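Subject: Re: [wakum-gather] How varied do the table sessions need to be?

Hello all,

Sorry for the slow answer, I wanted to have a proper go at it myself before holding forth. First, the question again for anyone who has joined since:

> We've been collecting for Bralurow with the hand-held gripper and have 36 recordings so far, nearly all of the same wooden cubes on the same bare desk. They look lovely and tidy, but the Besson people tell us the trained arm goes to pieces as soon as it meets anything else. Do we simply need more of the same, or should we be mixing things up? And if so, how much mess is too much?
>
> Also, do you keep the fumbles or throw them out?

My feeling is that you should mix things up, and a good deal sooner than feels comfortable! We made just the same mistake with the first Disport batch. We had 1,000 recordings of one sort of block, and what the model had learned, bless it, was mostly our desk. Once we moved to kitchens and dining tables (patterned cloths, awkward light from the window, somebody's flask on the shelf behind) it began to cope with places it had never been. 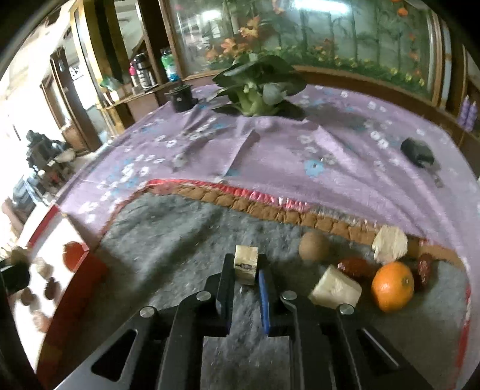

Food has been a great help to us as well, and I'd recommend it warmly. An egg wants a very different touch from an orange, and a dried date is a funny wrinkled little thing that never sits quite the same way twice. Put a few of them down close together, so that whoever is holding the gripper has to think about which side to come in from. Soft mats are good too, as the creases throw shadows and the model needs to see plenty of those.

As for how much mess, I'd change no more than 2 things between one recording and the next, say the cloth and the layout, and keep the rest as it was. Otherwise it's very hard to work out later what upset it.

Do keep the fumbles, please! Label them clearly and put them in their own folder. A grab that slips and is then put right is worth a lot to us, so long as the person carries on and finishes the job. The ones I throw away are those where the hand wanders off halfway.

I've written up nine table layouts and will put them in the Wakum shared folder this evening. Do add your own, and shout if any of my notes are hard to follow (my spelling goes to pot after tea).

All the best to everyone, and happy gathering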